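Sharing the Work of the Home: Practical Tips for Couples

Oltley Relationship and Family Service
Household resources, updated 1/19/23

Disagreements over housework are among the most common matters raised by couples who attend our Tristville rooms. They seldom begin as serious disputes. A pan is left to soak overnight, a bill is paid late, the bins are missed, and over time each partner forms a private view of who is carrying the load.

The tips on this page are drawn from our household sessions and are intended for couples living together, with or without children. They do not replace counselling where there is ongoing conflict or where either person feels unsafe at home.

Write down what needs to be done

Each partner should make a separate list before the two are compared. Include the jobs that are easily overlooked:

Planning meals and checking what is in the pantry
Booking appointments and replying to the school
Remembering birthdays in both families
Cleaning the fridge, the oven and the drains
Replacing light globes, batteries and filters

Allow an evening for the comparison. Couples are often surprised by the length of the combined list, and it is best not to assign anything on the first night.

Agree on a standard

Many arguments about cleaning are arguments about what "clean" means. One person may consider the kitchen finished when the dishes are washed. The other may expect the benches wiped, the sink dried and the floor swept. Settle on a description of the finished job that both can accept, and write it beside the task.

Where the standards remain far apart, the partner with the higher standard may choose to take on that particular job. This should be balanced by handing over another of similar effort.

Give whole tasks

A task should be handed over from start to finish. The person responsible for dinner on a given night decides the meal, checks the ingredients, cooks and sees that the kitchen is left in order. If one partner must prompt the other at each stage, the planning has not been shared.

The partner who has handed over a task should refrain from correcting small matters of method. Towels folded in thirds are as useful as towels folded in half.

Set up the kitchen for two people

Kitchens are frequently arranged to suit whoever moved in first. Store everyday items where both partners can reach them, and label the shelves if necessary. Keep one place for letters, keys and school notes so that the bench remains free for cooking.
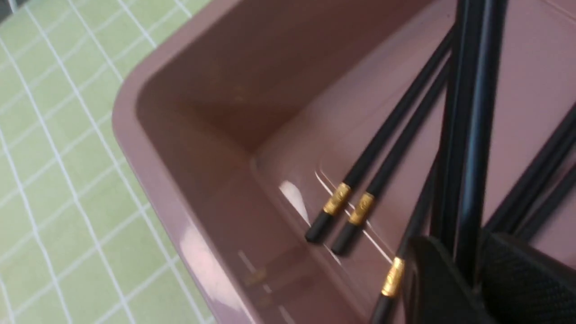 A plastic tray with a raised rim.

Two people preparing a meal in a small kitchen will get in each other's way. Divide the work by area – one at the stove, one at the sink – and change over on another night. Background music is helpful to some couples and irritating to others, so ask first.

Hold a short weekly meeting

Choose a time when neither partner is hungry or about to leave the house. Keep to the practical items: meals, transport, money due and visitors expected. If a larger grievance comes up, note it and set a separate time to discuss it.

Houda Cherkaoui, who leads our household sessions, recommends that each meeting open with one thing the other person did well that week. "It feels stiff at first," she advises couples. "Do it anyway for a month and then decide."

Put aside a small household fund

Where the budget allows, a shared fund can settle minor disputes before they grow. One couple in our Eshun group set aside $300 for the year and used $215 of it on help with the windows and the oven, the two jobs both of them disliked. Agree in advance on what the fund may be used for.

Review the arrangement

Work hours change, children arrive, and injuries and illness occur. Look over the list every few months and whenever circumstances alter. A division of labour that was fair last year may no longer be so.

Further help

Our next household session for couples will be held in February in Room 209 at the Tristville office. Places may be reserved through Hatem Chraibi at the front desk. Couples attending from Ostia may ask for an evening appointment. Please advise us when booking if you require an interpreter or step-free access.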